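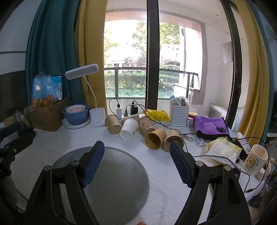

The table by the window

There is a table in every house that was bought for eating at and ends up being used for everything else, and ours stands by the big window, where the light is best and where anybody coming in naturally puts down whatever they are carrying. When Imelda Salazar asked me for a piece for the May newsletter, on the subject of "a corner of my home", I had all sorts of grand ideas about the balcony. Then I sat down at the table to write it and had to move a pair of scissors, my keys and a yellow bag to make room for my elbows, and I thought, well, I had better write about this instead.

The white cloth is the oldest thing on it. It has a raised texture that hides a great deal, and it goes through the wash so often that I have stopped ironing it (Ylva Hägglund, if you are reading, I know your views). Over by the curtain is the lamp, which is on from tea time onwards in winter and which I would save from a fire before most of my furniture. It has a nice broad head and a few little holders in the base, and it leans over the blue bowl like somebody trying to read your newspaper on the bus.

Next to that is the fruit. I keep it in its bag on top of a cardboard box, and although I own a perfectly good fruit bowl I have never once remembered to use it. Qiuyue Tang taught me to let the greenish ones sit beside the orange ones for a few days before deciding anything about them, and I pass that on for what it is worth. The tablet lives behind the fruit, for recipes and for ringing my sister in Padilla, who has by now spent a good many hours of her life looking at me from behind a bag of oranges.

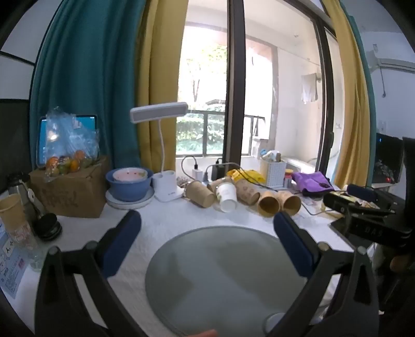

Cups, fruit and the good lamp, all on the window table.

Now, the paper cups. Several of you will remember the coffee morning in the hall, when Dindo Belmonte ordered 200 of them for a gathering of 20 people and we all went home with a sleeve under our arm. Mine have been turning up on the table ever since, plain brown ones and white ones and the ones with a pattern, and I have grown very fond of them. They are just right for starting seeds. Make a small hole in the bottom with the point of the scissors, fill to a finger's width below the rim, and stand them on a tray where they will get the morning sun. Sweet peas like the depth. Basil doesn't seem to mind what it is given — mine came up in a cup last year and stayed in it until July.

They are also very good for buttons, for sorting screws when you are mending something, and for the small grandchildren to knock over, which will keep two of them happy for the best part of a wet afternoon.

The woven basket towards the back is where I put small boxes and packets until I have decided where they belong. Sérgio Cardoso has a system for this, with labels, and he kindly came round to explain it to me over a pot of tea. I did try it for 3 weeks! But a basket asks so little of you, and when I want something small I know it will be in there, under something else.

I clear the whole lot off when people come to dinner. It goes on to the bed in the back room, cloth and all if I am late, and by breakfast the next day the lamp is back in its place and the fruit has found its box again.

If you still have cups from the coffee morning and no use for them, please bring them along to the plant swap, as we are short of pots for the tomato seedlings. Leave them with Imelda at the door, any time after ten. And if you would like to write about a corner of your own home for the next issue, she would be very glad to hear from you — a page or so is plenty, and it needn't be a tidy corner.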